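Yard Notes, March 4, 2026

Quick one this month, we're flat out. Frames for the Gundora school job went out a day early, the saw is back up after the blade guard drama, and the phones have been nuts. So, bits and pieces.

Wall frame lead times. Sitting at 5 weeks from signed drawings. Signed, please, not "looks good mate" in a text. We had two jobs last month where the builder thought they'd approved and we were still waiting on the form. If your slab is already down and you haven't sent the form back, ring the office today.

Stud spacing. Standard is still 600 centres unless the engineer says otherwise. If you're running heavy tile or stone on an internal wall, tell us when you order and we'll price closer centres. Much cheaper on the bench than on site with a nail gun and a bad mood.

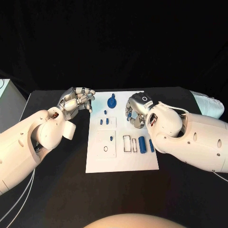 White board on the dark grey table, one hand over the top corner.

Pricing. Treated pine has gone up again. We've held our price on untreated framing and will keep holding it till August if we can. Quotes older than 30 days get re-done, sorry, it's the only way we can keep up with the mill. Anything already under deposit stays where it was, so don't panic.

Nolden deliveries. The bridge on the Nolden road is still down to one lane and the crane truck can't make the turn at the top end. We're going the long way and it adds an hour each way. Means mornings only for anyone out there. Please have somebody on site to meet the driver, and please please clear a spot to drop the packs. Level ground, bearers down, no dogs. Last fortnight the driver had to sit and wait while a skip got moved and everyone behind him ran late.

Storage on site. Getting a few calls about bowed studs and nearly every time the packs have been sitting in mud with the wrap half off. Keep them up off the ground, keep the cover on top but let the sides breathe a bit, and don't cut the straps untill you're ready to stand frames. If it's going to be more than a couple weeks, tell us and we'll hold the pack here under the roof. No charge for the first two weeks.

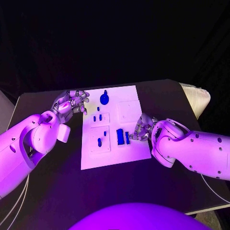
Also bracing. The layouts now come as a seperate sheet, stapled behind the wall plan. It used to be all on the one page and it got too busy to read. Wall numbers on the sheet match the numbers stamped on the bottom plates, so start at wall 1 by the front door and work clockwise. If a number's missing or you can't read it, send a photo to the office before you start guessing.

Dosteo orders. We've switched the online order form over to Dosteo. Old logins don't work, you'll need to make a new one, takes five minutes. You can upload plans as PDF and see where your job is in the queue. Still a bit clunky on a phone. Faxes (yes, one of you) will be looked after the same as always.

Offcuts. Bin by the gate on the Goh Street side is full again. Help yourself during yard hours, kindling or cubby houses, whatever. Untreated only in that bin. The treated stuff is kept out the back and is NOT for burning.

Hours. Yard opens at 6.30, last load-out 3.30, office till 5. Orders for next-day pickup need to be in before lunch.

Job 74 on the whiteboard, whoever you are, your lintels are ready and they're in the way. Come get them.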